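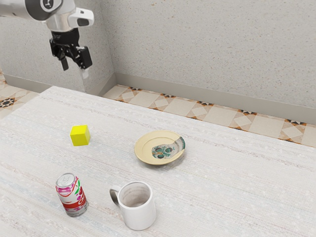 Intermittent misfire and stalling when hot - Buston 11 tourer

Status: Closed
Category: Fuel and ignition
Vehicle: Buston 11, four-cylinder side-valve, six-volt electrics
Opened by: Owner, via the Lomivine workshop desk

Fault as reported

Car starts well from cold and idles evenly. After 20 minutes or so on the road it begins to hesitate on hills, then misfires on the flat, then stalls at the next junction. It will not restart straight away. Left alone with the bonnet up it restarts and drives home, usually with one more stall on the way. Began in September after the car came back from having its tank cleaned and resealed.

Owner has already fitted new plugs and a new set of points. No change.

Entry 1

Road tested from the workshop. Fault appeared on the long climb out towards Flulholm, as described. Pulled over and checked for a spark at number one plug while it would not start. Spark present but weak and yellow. Float bowl was also low, less than half full, so we could not rule out fuel at this point. Car restarted after a wait.

Please do not change any more parts until we have separated the two.

Entry 2

Fuel side first. Disconnected the pipe at the carburettor and ran the pump into a jar. Delivery was 300 ml in a minute cold, which is plenty for this engine. Repeated with the engine hot and got about the same. Took the top off the carburettor and found fine brown flakes in the bottom of the bowl and a few caught in the needle valve seat. These look like old sealant from the tank. Cleaned the bowl, jets and seat, blew the pipe through from both ends and fitted a glass-bowl filter before the pump so the owner can see what is coming through.

Road test after this: no low float bowl, hesitation on hills much reduced, but the engine still cut out hot after 40 minutes. So there were two faults, and one is left.

Entry 3

Ignition side. Points gap correct, dwell steady, distributor shaft has a little side play but no more than we would expect. Condenser swapped for a known good one from stock and road tested again. Same stall at about the same place.

Coil was too hot to keep a hand on. Measured the primary winding hot and it read well below what it should. The label under the paint shows it is a twelve-volt coil rewound at some time by Van Hecke, and the rewind does not match the rest of the car. Cold, it behaves well enough to hide the problem.

Also found the earth strap from gearbox to chassis bolted down over fresh paint, presumably since the tank work when the rear floor was out. Cleaned back to metal at both ends and refitted with a star washer.

Entry 4

Question from owner: could the new points have caused it, and should the old ones go back in?

Reply: No. The new ones are fine and the gap is right. Keep the old set in the car as a spare if they are not pitted.

Question from owner: is it worth having the old coil rewound again so that it looks right?

Reply: It can be done but allow several weeks. In the meantime a plain six-volt coil in the original clamp is hard to spot. The owner has asked us to go ahead with the plain coil and put the old one in a box in the boot.

Entry 5

New six-volt coil fitted and timing reset. Three road tests on the Flulholm route, the last in the afternoon with the engine fully hot and left idling outside the workshop afterwards. No misfire, no stall, restarts on the first pull every time. Coil is warm after a run but can be held.

Filter bowl had a small amount of brown sediment after the third run. Emptied and refitted.

Parts used

Coil, six-volt
Filter, glass bowl, with gasket
Carburettor bowl gasket
Star washers, 2

The condenser was put back to the owner's original after testing and has not been charged.

Notes for the owner

Look at the filter bowl every time you fill up. Turn the fuel tap off before you undo it. If the flakes have not stopped after 3 tanks, the sealant is still lifting and the tank will have to come out again. That would be a matter for whoever did the sealing, so please keep what you empty out of the bowl in a jam jar with a lid.

The distributor bush will want doing at some point. Not urgent - mention it at the next service.

Ticket closed. Reopen under the same number if the fault comes back.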